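Speaker notes: Wiping down and washing up in a shared room

Posted Dec 23, 2022 by the Lamcombe kitchen rota
Filed under: Talks and handouts | Home and Cleaning

Slide 1. Title

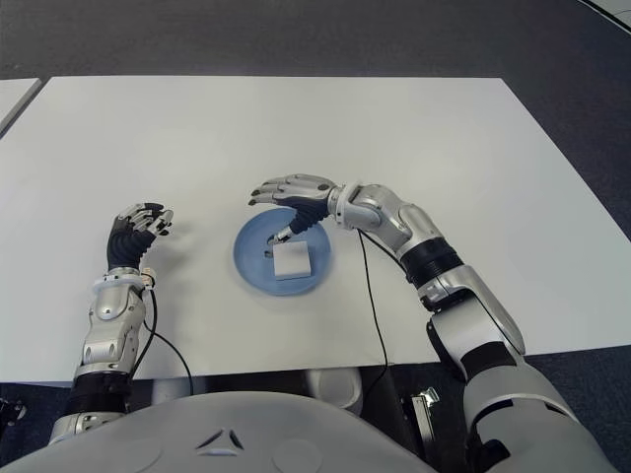
Say hello, wait for the back rows to sit down. The talk is about washing up where there isn't a proper kitchen. At Lamcombe we eat in the same room we meet in, on the same tables, and the nearest sink is down the corridor. Most of what I'll say comes from doing it badly for a year.

Slide 2. The numbers

We served 2338 lunches between March and the end of November. We own 172 plates. On a full day nearly all of them go out, and they all have to be clean again by the next morning. Pause here, people usually want to write this down.

Slide 3. Plates

Plain round plates with a low rim are the easiest to wash. A deep rim holds gravy in the corner and you end up going round it with a fingernail. We bought the Floria ones first and they were fine, but they don't stack well with the older Litard plates, so now we keep the two sorts on separate shelves. Coloured plates hide tea stains. Tilt them to the light before you put them away.

Slide 4. Sponges

Cut them small. A full-sized sponge is too big for a side plate and it drips on the way back from the sink. We get 4 pieces out of one block, with kitchen scissors. Squares are easier to hold than strips.

Keep one colour for plates and another for tables, and don't mix them. We use white for plates. White shows dirt early — you'll throw more of them away, and that's fine.

(If someone asks about foam blocks: good on marks, too rough for anything with a printed pattern. Try the underside first.)

Slide 5. Wiping a plate

Scrape first. Start in the middle and work out to the rim, then once round the rim, then turn it over. People forget the back, and the back is what sits on the next plate in the stack.

Slide 6. Tables and floor

White tables with a matt top mark easily. Wipe them along the length, with a cloth that has been wrung out properly. Ours stand on dark grey carpet, which hides crumbs until somebody treads them in. Leave a gap between tables wide enough for the vacuum head. We use the long attachment from the Sarmiento and it does the whole room in 37 minutes.

Slide 7. Handout and questions

Rota sheets are by the door. Take one per group, please — the spare copies are for the afternoon session. Questions until the tea comes in. If the one about dishwashers comes up, we did price it, and the room hasn't got the plumbing.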